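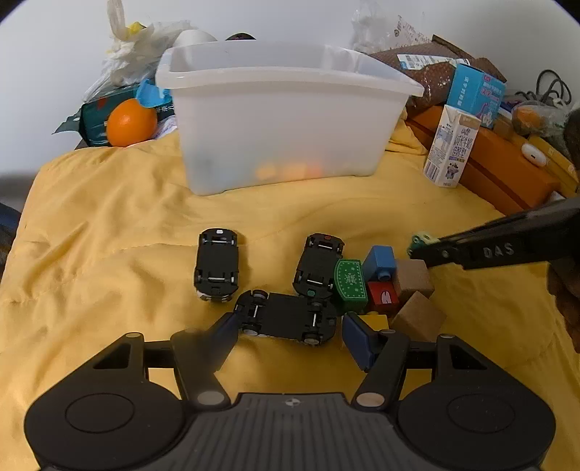 Alvarado altera regras de recolha de brinquedos de plástico a partir de maio

O serviço de resíduos de Alvarado passa a aceitar, a partir de maio, brinquedos de plástico rígido num circuito separado do das embalagens. A operação fica a cargo da Stellutik, que explora a estação de triagem de Ristau, e abrange numa primeira fase 3000 alojamentos.

Até agora, estes objetos seguiam com os resíduos indiferenciados. O contentor amarelo destina-se apenas a embalagens, e a presença de brinquedos nesse fluxo obriga a uma separação manual na linha de entrada. Segundo a empresa, o problema reside na composição: um mesmo artigo pode juntar ABS, polipropileno, elastómeros e eixos metálicos, materiais com temperaturas de fusão e densidades diferentes.

O novo circuito distingue duas categorias. A primeira reúne peças de um só polímero, sem componentes metálicos nem elétricos, como a maior parte dos blocos de construção. A segunda inclui os artigos compostos - carrinhos com eixos de metal, bonecos articulados, pistas com molas - que são triturados e submetidos a separação magnética antes da triagem por densidade.

Os brinquedos com pilhas ou circuitos eletrónicos continuam excluídos. Devem ser entregues no ponto de recolha de equipamentos elétricos, com as pilhas retiradas sempre que o compartimento o permita. Também não são aceites peluches, puzzles de cartão e artigos insufláveis.

A linha instalada em Ristau tem capacidade para tratar 200 quilos por hora. O material passa por um triturador de dois veios, um tambor magnético e um tanque de flutuação, no qual o polipropileno sobe à superfície e o ABS se deposita no fundo. As duas frações são depois secas e acondicionadas em sacos de 1000 quilos. A fração que não cumpre as especificações é encaminhada para valorização energética.

O granulado será comprado pela Prilon, fabricante de caixas técnicas e calhas para instalações elétricas. O contrato exclui o uso em artigos destinados ao contacto com alimentos e no fabrico de novos brinquedos. A restrição deve-se à impossibilidade de garantir a composição dos artigos mais antigos, que podem conter pigmentos ou plastificantes hoje sujeitos a limites legais.
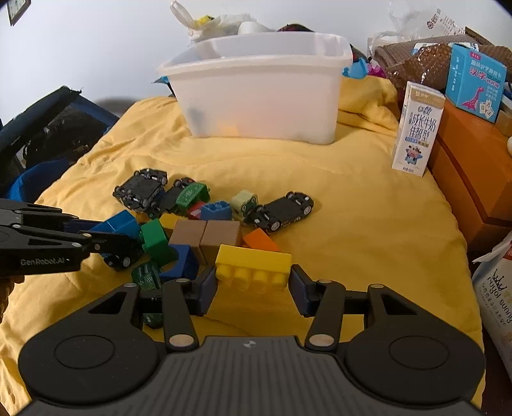
Como entregar

Os sacos de recolha, translúcidos e com capacidade de 30 litros, podem ser levantados no balcão do serviço de resíduos. Cada agregado tem direito a dois por trimestre. As peças devem ir limpas e sem embalagem, mas não é necessário desmontá-las nem separá-las por cor. Os autocolantes podem permanecer.

A recolha porta a porta é mensal e os sacos devem ser colocados na via pública até às 7h00. Os moradores fora da zona inicial podem utilizar o contentor instalado à entrada da estação de Ristau, acessível durante o horário de funcionamento.

Os artigos em bom estado podem ser entregues à parte, no mesmo balcão. Seguem para verificação e, se estiverem completos, são encaminhados para reutilização.

O serviço estima recolher 2700 quilos nos primeiros seis meses. O alargamento ao resto do município depende da taxa de contaminação medida na linha, cujo limite contratual foi fixado em 8% do peso recebido.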